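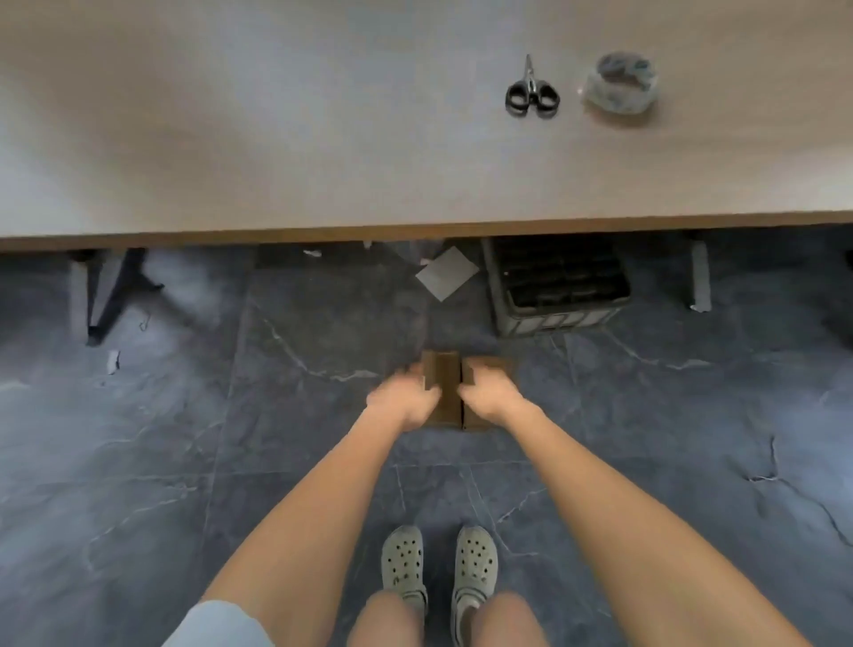 Scissors and a roll of clear tape on the packing table.

Resetting a packing table between orders

1. Leave only the scissors and tape on the tabletop. Set them toward the right, blades pointing away from the packer.

2. Lay the tape flat. Fold 4 mm of the free end under itself so it can be found again.

3. Pick up paper from the floor, including small scraps near the table legs. Full sheets can be reused as filler.

4. Keep the crate under the table, clear of the legs. Stop filling it 75 mm below the rim.

5. Wipe the top from the back toward the front edge strip. Let it dry before setting down the next carton.

For Woter cartons, see sheet 231. Corrections go to Bart Desmet.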